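Nendeo Son Phone: Set-up Guide
Section 5. Moving your data and preparing the battery

Before you start this section, the phone must be switched on and the language must be chosen (see Section 4). Keep your old phone near you. Both phones need at least half of their battery, and both must be on the same Wi-Fi network.

5.1 Moving contacts, messages and pictures

1. On the old phone, open the app store and install the Dikitetti transfer app. If your old phone is also a Nendeo, the app is already inside, in the folder Tools.
2. Open the app on the old phone and choose Send.
3. On the new phone, go to Settings, then System, then Bring my data, and choose Receive.
4. A square code is shown on the new phone. Hold the old phone over it until you feel a short vibration.
5. Choose what you want to move. Contacts and messages are marked already. Pictures, music and call history you must mark yourself.
6. Press Start and leave both screens on.

Note: The app moves 3000 pictures at one time. If you have more, repeat steps 5 and 6. Pictures which were moved before are skipped and you will not get them double.

Note: Bank apps and apps for two-step login are moved without their keys. You have to register them again on the new phone. Please do not erase the old phone until you have done this.

Caution: Do not answer a call on the old phone during the transfer. The connection will stop and the last group of files can be incomplete. If it happens, delete this group in the new phone and send it again.

5.2 If the transfer stops

Error 225 means that the two phones lost the network. Move closer to the router and press Try again. You do not need to scan the code a second time.

Error 1718 means that the storage of the new phone is full. Press Back, remove the mark from Music or Videos, and continue with the smaller selection. A memory card can be used for videos, but it must be formatted in the new phone first. Formatting erases everything on the card.

If another number is shown, write it down before you close the app. The service desk will ask for it.

5.3 First charging

1. Use the cable from the box. Other cables will charge the phone, but the fast mode may stay off.
2. Connect the cable to the charger first and to the phone after.
3. Charge until the light beside the front camera becomes green.

Caution: The phone becomes warm in fast mode. Take off a thick case and do not put the phone under a pillow or blanket while it is charging.

The battery percentage can jump a little in the first days, mostly between full and ninety. It becomes steady after some full charges. To protect the battery for longer use, go to Settings, Battery, and switch on Night limit.
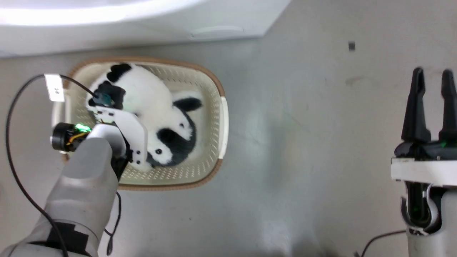 Page last changed: February 2025, Chaltu Assefa, Illgate manuals

5.4 Setting the screen lock

1. Go to Settings, Security, Screen lock.
2. Choose PIN or Pattern. You need one of them also when you want to use the fingerprint.
3. Enter the PIN two times.
4. Choose Fingerprint and touch the sensor with the same finger until the circle is closed. Lift the finger a little between the touches.

Note: Owners who made the January software update must register the fingerprint again. The PIN stays the same.

Caution: After five wrong PINs the phone is locked and asks for the password of your Nendeo account. Without this password the phone can only be reset, and the data in it will be lost.

Continue with Section 6, Sound and notifications.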